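3.2 Recuperação de firmware em computadores portáteis após substituição da placa lógica

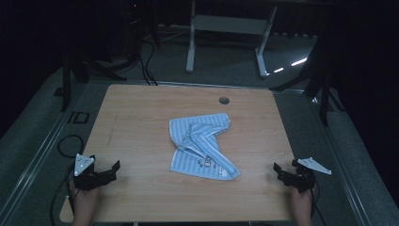 A substituição da placa lógica de um computador portátil implica, na maioria dos fabricantes, a reescrita de um conjunto de identificadores que a placa de origem continha em memória não volátil. Entre esses identificadores contam-se o número de série, o código de configuração do modelo e os parâmetros de calibração da bateria. Quando a reescrita não é efetuada, o equipamento arranca, mas o sistema operativo pode recusar a ativação de determinados serviços ou apresentar o modelo como desconhecido.

O presente trabalho distingue dois percursos de reparação. No primeiro, designado percurso autorizado, o técnico dispõe da ferramenta do fabricante e de credenciais válidas para a sua execução. No segundo, designado percurso independente, a oficina recorre a um programador externo ligado diretamente ao circuito de memória. Ambos os percursos foram aplicados no laboratório de Riihimäki a um lote de 60 placas provenientes de equipamentos retirados de serviço.

As placas foram distribuídas por 4 grupos, segundo a geração do controlador de gestão de energia. Em cada grupo, a leitura integral da memória precedeu qualquer operação de escrita, tendo o conteúdo sido arquivado no repositório Dradar com a respetiva soma de verificação. O procedimento de leitura foi repetido duas vezes por placa. Sempre que as duas leituras divergiram, a placa foi excluída da fase seguinte e encaminhada para inspeção das soldaduras.

A escrita no percurso independente foi realizada com o programador Starkatier, configurado para a tensão nominal do circuito de memória. Seguiu-se o protocolo de Dolan, que prevê a preservação do bloco de arranque e a alteração exclusiva da região de identificação. Mairéad Dolan, responsável pela redação original do protocolo, reviu as adaptações introduzidas neste estudo e recomendou que a região de calibração fosse igualmente preservada nos casos em que a bateria não tivesse sido substituída. Essa recomendação foi adotada em todos os grupos.

Observou-se que as falhas de arranque registadas após a escrita se concentravam nas placas cuja versão de firmware era anterior à da imagem utilizada. Nestes casos, o ecrã permanecia negro e o ventilador entrava em rotação máxima. A reposição da imagem arquivada restabeleceu o arranque em todas as placas afetadas, com exceção de 2, nas quais se identificou dano físico no circuito de memória. A base de dados de Warow, que reúne 1,000 registos de reparação, contém descrições compatíveis com este comportamento, embora sem indicação sistemática da versão de firmware.

Importa referir que a documentação disponível para o percurso independente é escassa e, em parte, desatualizada. Várias das ferramentas que circulam em fóruns técnicos não reconhecem os controladores mais recentes e terminam a execução sem mensagem de erro, o que pode levar o técnico a supor que a escrita foi concluída. Por este motivo, a verificação posterior por leitura independente foi tratada como etapa obrigatória do ensaio. Os tempos de execução de cada etapa são apresentados na secção 3.3.

Figura 1. Superfície de mesa com tecido azul às riscas.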